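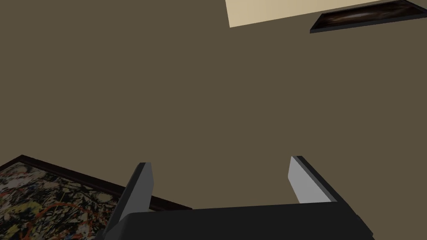 August 20, 2018: Well, I've been itching to share this one! Our little remodeling outfit here in Wilholm just got picked for the Nileo Builders' Guild apprentice program, and I'm still grinning. Starting in October we'll have two trainees riding along with our crews, learning kitchens, baths and (my favorite) those cranky old back porches that never seem to have a square corner anywhere.

The guild looked at 20 companies this year and took four. I filled out the paperwork at my kitchen table over a couple of late nights, and I was pretty sure I'd botched the insurance section, so when the letter came I read it standing in the driveway with the truck still running.

Each trainee stays with us for 10 months and gets paid the whole time. They'll start on the Doucet Street addition, where the framing should be up by then, and after that they'll move over to the Hundoditz job and help with the new stairs. If you're one of our customers, you'll probably meet them, so say hi!

We still need a few spare tool belts and some decent kneepads in medium. Got any in the garage you don't use? Drop them at the shop any weekday before five. Ring the side bell, the front one's broken again.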